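Swapping the tailgate struts on a Petek hatch

Quick one. Did mine last weekend, took under an hour. Fits the Petek 102 five-door, the Barberg-built cars are the same except for the lower bracket.

You need: pair of struts (Nandell do them, part no. 2198), small flat screwdriver, a prop. I used a broom handle. Dont skip the prop, the tailgate is heavier than it looks.

1. Parcel shelf out. Anything loose in the trunk, out too.
2. Tailgate fully up, prop under the latch side.
3. Lift the spring clip at the top ball joint. Just enough to free it, not all the way off.
4. Pull strut off the ball. Same at the bottom.
5. New one on, thick end up. Push till it clicks.
6. Other side. One at a time, never both off togehter.
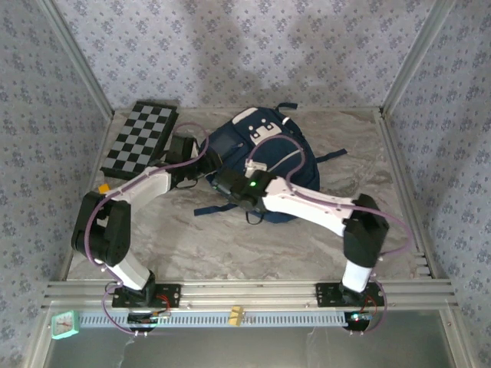 Navy backpack, marbled floor

Bracket bolts if you had to touch them: 4 of them, snug, blue threadlock. Tromeo struts also fit but they're stiffer and mine pushed the hinge trim out of line. Old ones go to the scrap yard, don't drill them.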